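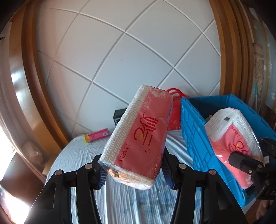 Tissue buyers, cupboard stuffers and people who keep everything in crates: come and take part

Hi, I'm Costel Gavrilă, and I'm looking for people who buy their household paper and bits and bobs in bulk and then have to find somewhere to put it all. If there's a crate on your bed right now and you're halfway through deciding what goes in it, please keep reading, because you are exactly who I'm after.

The project is called Hatemton. It's a home storage study, quite a small one, and it's about the stuff in a house that never gets a proper place. Tissues are my favourite case (my sister has stopped asking me about work, I think because of the tissues). Everyone uses them, they come in packs that are too squashy to stack well and too big for a drawer, and every household seems to have come up with its own answer. Some people line them up under the bathroom sink. One man in our first round kept his in the piano stool. Lots of people do what I do, and chuck them in a plastic crate along with whatever else came home from the shops, then put the crate on the bed to sort out and end up shifting it to the floor at bedtime.

I want to know how you do it. I want to know what goes in first, what gets squeezed down the sides, and which things sit about in the shopping bag for a week before they're dealt with.

What you'd be doing

There are two parts and you can do the first without the second.

Part one is a questionnaire. It has 78 questions, which sounds horrible, but a lot of them are ticks and you'll skip whole chunks if you don't have, say, a linen cupboard. It asks what you buy in multiples, where it lives, who puts it away, and who can never find it again. There's a box at the end for grumbles and I read every one. They're the best bit!

Part two is a sorting diary. For 9 days you write down what came into the house and where it ended up. A line or two is heaps. "Two packs tissues, crate in bedroom" is a perfect entry. "Batteries, kitchen drawer, then moved because drawer wouldn't shut" is an even better one. If you forget a day, leave it blank and carry on. Please don't go back and invent it, I can always tell, and blank days are useful to me anyway.

At some point during the diary I'll ask you to do one proper sort-out, on a bed or a table or wherever you usually do it. Get the crate or the basket or the box out, empty your shopping next to it, and put things away at your normal speed. Afterwards we have a chat on the phone and you tell me how you went about it. I don't need you to tidy up beforehand. A wrinkled sheet is fine. A doona shoved into the corner is fine. You don't have to own matching tubs with labels on them, although if you do I'd love to hear how you keep it up.

Who I'm looking for

Anyone 18 or over who lives in a home where things get bought and put away. Renters, owners, share houses, people back living with Mum and Dad. I'd especially like to hear from:

People who store things in their bedroom because there isn't room anywhere else.

People who shop for someone else, like a parent or a neighbour, and put the things away at that person's place too.

Households where the labels on the packets are in more than one language. We had very few of these in the first round, and the ones we did have told me really interesting things about who in the family knows which pack is which, and how much of it goes by the colour of the label.

People who use crates, the ribbed plastic kind or any other kind. I have a whole section on crates.

You don't need to be organised. You don't need to be messy either. Last time round we had 113 people, and far too many of them were the sort who fold their plastic bags into little triangles (lovely people, very thorough diaries). I'd like more of the rest of us this time.

Sorry, but I can't take people who work for a storage or packaging company, or anyone who was in the first round. If that's you, pass this on to a friend.

What you get

For the questionnaire you go into a draw for one of our grocery vouchers. For the diary and the phone chat together, everybody gets a voucher, no draw, sent once we've talked. If you do the questionnaire and then decide the diary isn't for you, you're still in the draw.

You'll also get a copy of the write-up when it's done. It's written in normal words. The last one had a chapter on shopping bags, the sturdy kind with loop handles that stand up by themselves, and how many homes have one permanently parked beside the bed as a sort of second cupboard. I've been told it was read out at a dinner party, though I don't know how that went down.

What happens to your answers

Your name is kept apart from your diary. Each household gets a number and that's all the people reading the diaries will see, which is me and my colleague at Sester, the little research outfit that pays for all this. If you'd like to send photos of your cupboards you can, but you don't have to, and I won't use one in the write-up without asking you about that particular photo first. Have a look at what's in the background before you send anything. Letters with your address on them, medicine labels, that kind of thing. Pop them out of the way or just leave the photo out.

You can pull out whenever you like. Send me one line saying you've had enough and I'll delete your entries, no hard feelings.

Questions I keep getting

Do I have to weigh or measure anything? No. If you want to tell me your crate is "up to my knee" that's plenty.

Can two people in the same house do it? Yes please! But fill in separate diaries and don't compare notes until you've finished. I had a couple in the first round who each believed the other one had chosen the spot for the spare toilet rolls. It had been there since they moved in.

I've just done a massive clean-out, is it still worth joining? Sure. Tell me what went where and what's already crept back.

Can I do the diary on paper? You can. I'll post you one with a return envelope. My handwriting is on the front so don't judge.

Is it only tissues? Only in my heart. It's anything you put away at home: batteries, little boxes from the chemist, light globes, soap, the radio you only get out for the cricket.

How to join

Write to me care of Sester, PO Box 1702, or use the sign-up form on the Hatemton page if you'd like things to move faster. Tell me your first name, the best way to reach you, how many people live with you, and the one item in your house that has never had a proper home. I use that last answer to decide which version of the questionnaire to send, so don't skip it.

Sign-ups close on 18 April 2020. Diaries can start any day after that, whenever suits, as long as you've finished by July. I do the phone chats in the evenings as well as during the day, so having a job or small kids is no obstacle, and if somebody needs a bath halfway through we can pick it up another night.

If the form gives you trouble (it doesn't like apostrophes, I'm working on it) leave a message on the Sester line and ask for Costel. Please say your number slowly.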